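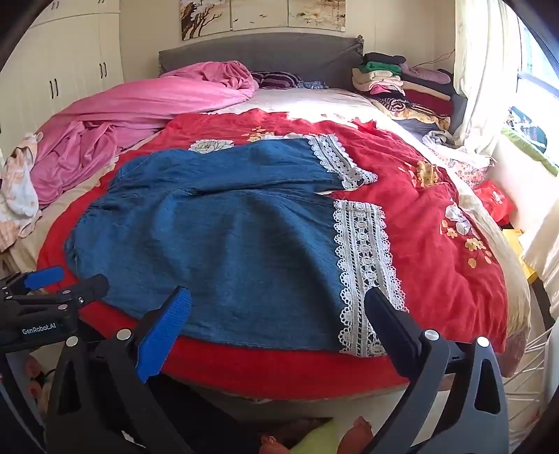
4. L'amendement tardif comme monnaie d'échange

4.1. Les règles et leur usage

La procédure budgétaire communale prévoit, sur le papier, un calendrier d'une grande sobriété. Le projet est déposé, la commission des finances l'examine, les groupes amendent, l'assemblée vote. Notre corpus montre que les élus connaissent parfaitement ce calendrier et qu'ils le traitent à peu près comme les automobilistes traitent une limitation de vitesse en rase campagne.

Sur les 486 amendements déposés à Trarora pendant la période étudiée, 71 l'ont été dans la dernière heure utile. Ce sous-ensemble présente deux particularités. Il concerne presque exclusivement les dépenses de fonctionnement, et il porte sur des montants modestes, souvent inférieurs à 900 euros. On s'étonnera peut-être que des adultes raisonnables veillent jusqu'à minuit pour déplacer le prix d'une photocopieuse d'occasion d'un chapitre à l'autre. Lehner (Hannelore) a proposé d'y voir une « politesse comptable » : le groupe minoritaire signale qu'il a lu le document, le groupe majoritaire signale qu'il l'a remarqué, et chacun rentre chez soi avec une ligne à son nom.

4.2. Le cas de la subvention Lustance

L'association Lustance, qui gère la salle de répétition du quartier haut, offre une illustration commode. Sa subvention a été réduite en commission, rétablie en séance, puis réduite de nouveau par un sous-amendement dont l'auteur a reconnu en entretien ne plus très bien se rappeler l'objet. Le texte final, daté du 12 août 2018, lui attribue 2 000 euros – soit exactement la somme inscrite dans le projet initial. Le procès-verbal parle d'un « compromis exigeant ».

L'hypothèse du simple gaspillage de temps est tentante, et l'un de nos relecteurs y tenait beaucoup. Elle résiste mal aux entretiens. Le conseiller El Fassi, rapporteur du budget, explique que le détour par la séance lui a permis d'obtenir l'abstention de deux collègues sur un tout autre article, relatif au contrat de chauffage conclu avec Cedix. Le contrat n'a suscité aucun débat. Il pesait pourtant bien davantage que la salle de répétition, les photocopieuses et les fleurs du monument réunies.

4.3. Limites

Les entretiens ont été conduits en mars, après le vote, auprès d'élus qui avaient eu le loisir de se découvrir une stratégie. Nous avons donc recoupé leurs récits avec les procès-verbaux chaque fois que ceux-ci étaient lisibles. La section suivante examine les scrutins à main levée, pour lesquels les sources sont plus maigres encore.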